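Arkano hand demo, the gallery

Posted 08/07/2019

So I finally got my hands on a hand! Yulan Song at Noltik let me spend a whole afternoon with the Arkano, the five-fingered gripper they've started renting out by the week, and I took way too many pictures (my phone gave up before I did). I've trimmed it down to my favorite for this page, and the rest will go up once Si-woo Yoo has sorted them into folders for me.

The rental runs 7 days minimum, and you get the hand, a wrist adapter, the control software and 90 minutes of phone help. I used up a good chunk of mine on the adapter, which is fussy!

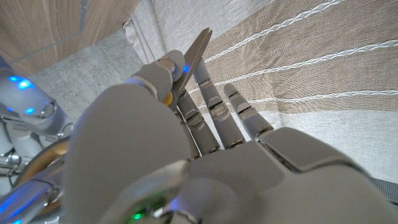 Scissors, closed, between the thumb and index finger. Love the little blue light by the thumb tip.

I asked for scissors because every gripper I've reviewed so far has been shown off with foam blocks, and I have no foam blocks in my life. What I like most is the finish, all soft matte gray with those shiny rings at the joints. What I like least is the manual, 16 pages with no index and a wiring chart I had to zoom in on to read.

Would I rent one again? Yes, for a short project, and I'd book the phone help for the first morning. Kyu-ri Ha is trying the Gralodix next, so check back for her pictures and we'll compare notes.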